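Menirano word list

Maintainer: Maarja Adomaitis
Version date: 2024-11-17

Contents

Menirano is a list of 2,000 household words in plain English, each with a short definition and one sample sentence. It was put together for spelling software and beginner reading material.

words.tsv – the full list, one entry per line
topics.tsv – 53 topic labels and their parent topics
changes.txt – edits made after the September release

Format

Files are UTF-8, tab separated, with no header row. The columns in words.tsv are word, part of speech, topic, definition, sentence. Empty cells are left empty. Plurals are only listed when irregular.

Sources

Most entries come from the Plikerero glossary. The kitchen and laundry topics were written from scratch.

Sample entries

soap dish (noun, bathroom): a small tray for a bar of soap.
tabletop (noun, furniture): the flat upper part of a table.
grain (noun, materials): the pattern of lines in wood.

Light wood grain in both pictures, soap dish in the first: 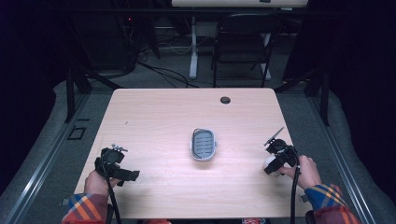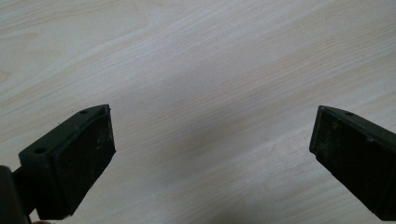 Known problems

Two topics overlap – "storage" and "containers". Some British spellings remain in the sentence column. Send corrections as a patch against words.tsv.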